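Hand gripper, finger pads wearing at the tips
Posted by Fuseini Bonsu, May 2024

fbonsu: Printed fingers on our Wurnel hand gripper. Pad edges need redressing every 400 cycles. Thin plates slip. Swap the pads or reprint the whole finger?

l_herrera: Reprint. A filed edge shifts your closing point.

mudaliar_tech: Disagree. File flat, re-zero, continue. Ours has 1,065 cycles on one pair. Check the brass insert in the pivot first. If it turns in the plastic, filing is wasted time.

fbonsu: Both shots with the fingers open over the white table. The plate by the left finger is in the second.

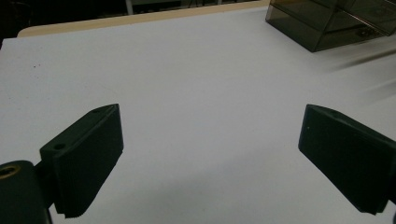
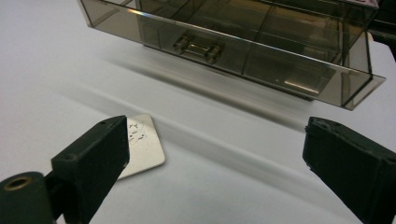
Comments (2)

l_herrera: Right fingertip in the second one has an uneven edge. I would still reprint.

esley87: Print the pair together, same spool. Mixed fingers never closed square for me.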